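Small kitchen stuff - what do you hang on a mug tree besides mugs?

Havstead Home Forum > Kitchens > Storage and small spaces

deb_in_the_shire
Posted 02/06/2018
Ok quick one before I start dinner. Moved into a unit with exactly 2 drawers in the kitchen. One is cutlery, other one is jammed solid with whisks, spatulas, tongs, the lot. Opens halfway then catches on the masher every single time. Drives me spare.
Rental so no screws, no rails, nothing on the tiles. Thinking a mug tree on the bench and hang the utensils off it instead. Anyone done it? Does it tip?

teatowel_terry
Utensil crock. Done. Why complicate it.

deb_in_the_shire
Had a crock. Knocked it off the bench, it is now in the bin. Also the whisk always drags three other things out with it.

kettle.on
I've got one of the Grescombe ones, 84 cm round the kitchen from the stove so not exactly handy lol. Works for light things. Ladle no. Ladle swings about and whacks the pole.

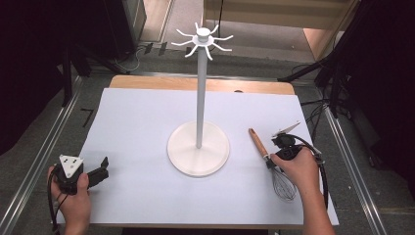 Whisks are the awkward ones imo. Loads of them come with no loop on the end so you've got nothing to hook. Look at the one in the pic, wooden handle and then the wire balloon - I'd turn that upside down and hook it through the wires, handle hanging down. The hooks on that white stand curl up at the tips so wire should sit in there ok. Eight hooks all the way round too, plenty for you if you keep the heavy stuff off.

teatowel_terry
Upside down whisk looks daft and the wires bend. Have bent one.

kettle.on
You bent a cheap one. Mine's been hung by the wires for 2 years, still round.

no_lids_left
Agree with Terry on the wires, disagree on the crock. Crocks are filthy in the bottom, when did anyone last wash theirs. Tie a bit of kitchen string round the handle near the end, make a loop, hang it from that. Needs a notch or a knob on the handle or it slides off.

deb_in_the_shire
String I can do. What about tipping tho, that was my main worry. Bench is laminate and pretty slippery.

no_lids_left
Depends on the base. Wide flat round one is what you want, the skinny cross-shaped feet are hopeless. Load opposite sides. Heavy thing one side, heavy thing the other. Few dabs of blu tack underneath if you're nervous.

rimkute_fan
I have a Rimkutė one in beech, paid $19 on sale, bottom is weighted. Never tipped. Height matters as well, measure under your overhead cupboards first!! Mine had to go on the windowsill, wouldnt fit with the tongs on.

teatowel_terry
So now it's a stand, string, blu tack and a windowsill. Versus a jar.

kettle.on
Terry mate. Go stir something.

pantry_moth
Nobody's said the obvious, cull the drawer. I went through mine last September, had four spatulas and used one. Kept the whisk, one spatula, tongs, wooden spoon, peeler. Shuts fine now.

deb_in_the_shire
Ok fair, the masher can go, I use a fork anyway. And there's a melon baller in there I dont remember buying.

rimkute_fan
Keep the masher, get rid of the melon baller.

deb_in_the_shire
Measured up, plenty of room under the cupboards on the left side. Fundeck have a metal one in white, flat round base, will grab that and do the string thing. Not hanging the tongs, they can live in the drawer.

no_lids_left
Check the hooks arent too fat for your string loops before you pay. Make the loops bigger than you think.

teatowel_terry
I'll leave my jar offer open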